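Notes from an open day: household tips for anyone living with a floor robot

The open day at Flistine was on a weekday and lasted an afternoon. It was run by Gifty Odoi, who looks after testing there, and Raffaele Messina, who writes the part of the software that decides where the machine goes next. The robot is called Matis. It carries small loads from room to room and is not yet on sale. Most of the demonstration took place on a large screen, in simulated rooms, and the remainder on a short stretch of real floor with the same machine.

I went because I maintain a vacuum robot and a mopping robot for my mother, and both get stuck. Much of what was said applies to any machine that travels about a house at ankle height. I have put it in the order in which it is useful.

Chairs

Chairs with thin legs are the commonest cause of a failed run. A sensor mounted low sees four narrow posts with open space between them and may treat the gap as a route. If the gap is wider than the robot by less than a hand's breadth, either close it or open it properly. Push the chair fully under the table, or move it well clear. Two chairs standing close together should be pushed tight or pulled apart.

Splayed legs are worse than straight ones. The leg is wider at the floor than it is at sensor height, so the wheel meets it first. Odoi's advice was to stack or fold spare chairs before a run and hang them up if there is a hook. Felt pads help the floor but do nothing for the robot.

Glossy floors

A shiny floor reflects windows and lamps. Some machines read a bright patch as an edge or an object and steer round it, leaving a dull strip that never gets cleaned. Draw the blind on the sunny side, or set the run for the evening and leave one ceiling light on. Do not add polish to cure an uneven shine. Wash with plain warm water, well wrung out, and let the floor dry completely before the machine goes over it.

Messina showed the effect by raising the reflectivity of a simulated floor in steps while Matis repeated one route. At the lowest setting it held its line. At the highest it wandered, and finished 34 centimetres off its mark.

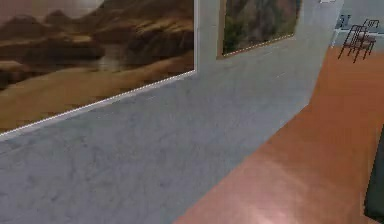 Long walls with little on them are the next difficulty. A robot working from a camera needs features to measure itself against, and a plain painted wall offers few. Corners, door frames, skirting in a contrasting colour and hung pictures all help. If your machine loses its place in a corridor, check first whether there is anything in the corridor for it to recognise. A picture with a definite border is a good marker, provided it stays where it is. Rehang it a metre along and the map may have to be made again.

Mirrors should not come down to the floor in a room the robot uses. Where one does, stand a low box in front of it for the run or mark a barrier in the app.

Making the map

Make the first map with the room as it normally is, less the clutter. People tend to clear everything out, map an empty room, and then put the furniture back. The machine then spends its first week finding obstacles it has no record of.

Open every door that is normally open. Wedge it, if it swings. Start from the charging dock and let the robot return there under its own power. Do not pick it up partway round. If you must, cancel the map and begin again.

Pierina Sartori, who was next to me and has a Lindsay machine at home, asked how often a map should be redone. The answer was after any change to large furniture, and otherwise only when the robot begins to bump into things it used to avoid.

Sensors and wheels

Wipe the sensor windows every 7 days with a dry, clean cloth of the sort sold for spectacles. Kitchen roll scratches soft plastic. Glass cleaner should be kept off altogether unless the manual permits it.

Hair winds round the front castor and works into the axle. Most castors pull straight out. Cut the hair with a seam ripper, lift it off with tweezers and wipe the socket — no oil, as it collects grit. Check the side brush at the same time. If the bristles are bent, dip them in hot water for a few seconds, straighten them and leave them to dry before refitting.

Thresholds and rugs

Measure the door strips. Odoi gave two centimetres as a sensible limit for household machines in general, and said that many manage less. A tapered strip of wood on each side makes an awkward one passable. Fix it down with double-sided tape before you commit to screws.

Rug fringes should be folded under and held with rug tape. Light bath mats are best picked up. Cables go along the skirting in clips, or up on the desk.

Batteries

Matis runs on a pack that Flistine test to 2000 charges. Ordinary home packs vary, so go by the manual. Leave the dock switched on. If the robot is to be stored, charge it to about half, switch it off and keep it somewhere cool and dry. Dock contacts go dull; a pencil eraser cleans them.

What I changed at home

The kitchen chairs are now pushed right in at night. I took up the hall mat, cleaned the castors on both machines and moved the dock so that it has clear floor on either side. The vacuum used to stop by the sideboard on most runs. It has stopped there once since, with a sock in the brush.

The mopping robot still refuses the strip between the hall and the back room. I have a length of tapered beading to try on it, cut but not yet sanded.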